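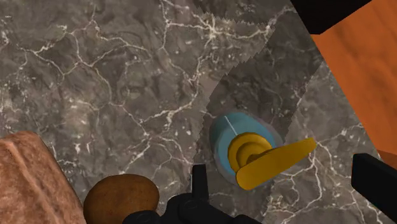
Hernlow Shop Forum > Stationary Machines > Dust Collection

Thread: Undersized duct on a 17 inch drum sander?

flatboard_mn
Posted November 23, 2024

I picked up a used Harawira drum sander in October and I'm trying to get dust collection sorted before I run any real work through it. The hood has a 4 inch port. My main line is 5 inch spiral pipe, then a 4 inch flex drop at the end, nearly 17 feet from the collector counting the vertical part.

The collector is a Flevodgate single stage with a canister filter. It does fine on the planer. On the sander I get a line of fine dust on the outfeed side after every pass, and the paper loaded up in two spots on a maple panel. 80 grit, light passes, slow feed.

Is this a duct problem or a hood problem? I don't want to redo pipe if the hood is the bottleneck.

kerf_and_rye
Check the easy stuff first. How long is the flex piece, and is it the ribbed kind? Ribbed flex is terrible for airflow. I had 8 feet of it on mine and cut it down to 2. The dust on the outfeed side mostly went away and I didn't touch anything else.

flatboard_mn
About 6 feet, ribbed. The sander is on a mobile base so I left extra.

kerf_and_rye
Then start there. Park it where you use it and cut the hose to fit.

oldplanermill
I'll disagree some. Shortening the hose helps but a 4 inch port on a drum sander that wide is small to begin with. You can have all the air in the world in the 5 inch main and it still has to go through that hole. I opened mine up to 5 inches with a sheet metal adapter and some rivets. Took an afternoon.

As for the two loaded spots, I doubt that's dust collection at all. Maple burnishes and loads paper if there is any glue squeeze-out on the panel. Did you scrape it first?

flatboard_mn
I scraped it, but I won't swear I got everything. The spots do line up with two of the glue joints now that I look at the panel again.

oldplanermill
There you go. Scrape it harder, and use a rubber cleaning stick on the paper. You may save that strip.

shoptemp62
Before cutting a hole in the hood, measure what you have. I would not modify a hood on a guess. A cheap anemometer at the port will tell you whether the air is getting there. Test it with the blast gates closed on everything else, then with one leaking gate open, and compare. On my setup the gates were the whole problem. They packed with chips in the slot and never closed all the way.

oldplanermill
An anemometer at the end of a flex hose gives you a number that doesn't mean much. The air is swirling. You would need a straight section and a pitot tube to do it right.

shoptemp62
It doesn't have to be right, it has to be the same each time. I'm comparing one reading to another on the same hose. It's good enough to find a leaky gate.

oldplanermill
OK, for before and after I can go along with that.

benchdog_k
What filter is on the Flevodgate? If it's the original canister and it came used too, take it off and blow it out from the outside in. Fine sanding dust plugs the pleats and turning the paddle handle doesn't get it all. Do it outdoors and wear a respirator. Mine had a cake of dust at the bottom of the pleats and I had been turning that handle every weekend.

flatboard_mn
Bought new, but I have never had the canister off. Two years of planer and table saw use. I'll do that first, it costs nothing.

Is anyone running the Harutetti hood on one of these? The listing says it fits the Harawira with two extra holes drilled.

gritcount
I have one. It fits, but the hinge side sits proud and I had to shim it with strips of weatherstripping to stop it leaking. The port is 5 inch. Collection is better than stock, mostly on the outfeed side. Whether it's worth the money over oldplanermill's adapter, I would say no if you are comfortable with tin snips.

One thing to watch is paper clearance. Roll the drum by hand with the machine unplugged before you close it up for good. The tail of the wrap was rubbing on mine until I tucked it further into the clip.

kerf_and_rye
Still say he should fix the hose before spending a dime.

gritcount
No argument there.

flatboard_mn
Update. I pulled the canister and cleaned it, cut the flex to just under 3 feet, and found one gate at the table saw that stopped short of closed. Picked the packed chips out of the slot and it shuts now. I ran the other half of the same maple, scraped properly this time, and there was only a faint film on the outfeed table. No loaded spots on a new strip of 80.

I may still open up the port over the winter — the adapter, not the Harutetti hood. For now it's usable.

shoptemp62
Good. Did you take any readings?

flatboard_mn
No, I don't own a meter. Going by the film on the table.

oldplanermill
That's as good a gauge as any. If you do the port, deburr the inside edge. Mine had a lip that caught every long shaving I swept into it.

benchdog_k
And put a date on the canister with a marker when you clean it. I do mine every other month now and it comes off in a couple of minutes once you have done it before.

Thread views: 3,576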